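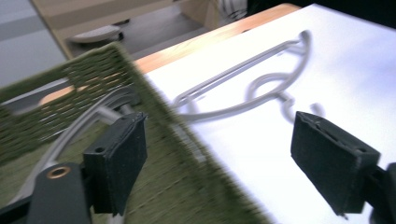
### 4.2 What we did about the blurry approach

I'll admit that when Loubna Abdel Rahman first suggested we stop throwing out blurred wrist views, I thought it was a terrible idea. Our whole cleanup script (inherited from the Brumcombe work) was built around a sharpness score, and anything under the cutoff got dropped before training. It made the data look great! It also left holes right where the hand moves fastest, and those holes are where our Sayce policy kept making bad guesses about the hook.

So we went back and looked at what the filter had been eating. The full hanger set has 1,518 demonstrations, all collected with the hand-held gripper, and the old filter left us with 1,365 that had enough frames to be usable. The missing ones weren't bad demonstrations. Most of them were just quick. People who are good at the task swing the gripper across the table in one go, and a fast swing means smeared edges in the wrist view, so we'd been quietly training on our slowest demonstrators.

We trained two versions of the policy, which I'll call Sharp and Everything. Sharp uses the filtered set. Everything uses the lot, with one small change: each frame carries its sharpness score as an extra input, so the network can learn for itself how much to trust what it's looking at. Same encoder, same action head, same training schedule. I kept the random seeds matched too, mostly to stop myself from picking favorites.

A hanger is a nice object for this kind of test, by the way. It's thin, it's mostly empty space, and its pose is easy to get wrong if you only catch part of the outline. Figure 4 gives the sort of view I mean when I say "good" in the rest of this section: hanger flat on the table, the hook readable, both fingers open with room between them.
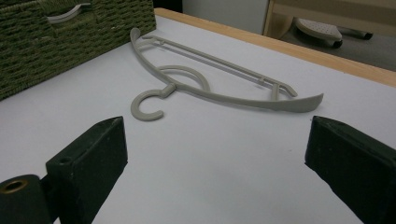 **Figure 4.** Wrist view with a light gray hanger on the white tabletop, beyond the open fingers.

With a view like that, both versions do fine, and I couldn't tell them apart by watching. The gap opens up when the view is poor. Over 200 trials per version, Sharp tended to stall partway through the approach, make a little correction, then make another one in the opposite direction. Everything mostly kept going on its earlier estimate and waited for the picture to settle before it adjusted. We scored a trial as a success if the hanger was lifted clear of the table and held, and Everything came out ahead on that measure with all of our seeds.

I want to be careful about how far this goes. We only tried it on the Cavdale table setup, and every hanger was a rigid plastic one. Wire hangers may be a different story (they nearly vanish when they're smeared, even to me). We also haven't separated the effect of the extra demonstrations from the effect of the sharpness input. Loubna's bet is on the input, mine is on the fast demonstrators, and the ablation in Section 4.3 only gets us partway to an answer.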